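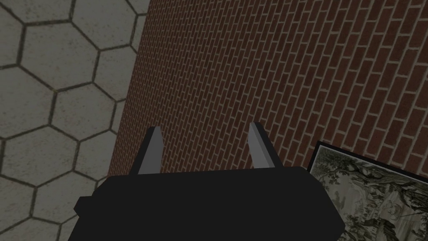 Figure 2. Rendered view with a black gripper and a red-brown brick wall.

4.2 Pause marks in the Tolesham recitation books

The second group of sources consists of the recitation books which were kept by the reading society of Tolesham and which are now part of the Thibodeaux collection. These are handwritten books in which members copied poems that they wanted to speak at the evening meetings. In many of the poems a second hand, or the same hand in a different ink, has added short vertical strokes between words. We call these strokes pause marks, although the books themselves give no name to them.

We transcribed 109 poems from the books. Of these, 51 have at least one pause mark, and only these are considered in the present section. The marks were entered in Likex together with the line number, the position in the line, and the punctuation of the printed source where such a source could be found. In total the marked poems contain 1,336 lines. Two poems were copied twice by different members, and we treat each copy as a separate text, for the marks do not agree.

The first question was whether the marks only repeat the printed punctuation. In the ballads this is mostly the case. The stroke stands after the comma or the semicolon, and a line without inner punctuation has usually no stroke at all. In the blank verse the situation is quite different. Many strokes fall in places where the printed text has no sign, most often before a verb which is separated from its subject by a long phrase. It seems to us that the speaker wanted to help the listeners, who had no text in front of them, to find the verb again.

The line ending presents a more difficult problem. When the sense runs over into the next line, a speaker must decide if the end of the line should be heard. Some copyists put a stroke there, and others draw a small curve which joins the last word to the first word of the following line. We read the curve as an instruction to continue without a break. This reading is supported by one sonnet in the November book, in which a stroke at the end of the ninth line was crossed out and replaced by a curve. We do not know whether the change was made before or after the poem was spoken.

A comparison with the Grinham manuscripts, discussed in Section 3, is possible only to a limited degree. The Grinham readers marked stress and left the pauses unmarked, so that the two groups of books answer different questions. Still, both show the same care for the last line of a stanza. At Grinham it receives heavier stress marks than the lines before it, while at Tolesham it often has a stroke directly before the final word. Such a stroke goes against the meter in several poems, and a modern reader may find the effect too strong.

It must be added that a mark on the page is a plan for speaking and gives no proof of what was heard in the room. The minutes of the society mention which poems were read, but they say very little on the manner of reading. For this reason we use the word "performance" only for readings that the minutes confirm, and we return to these in Section 5.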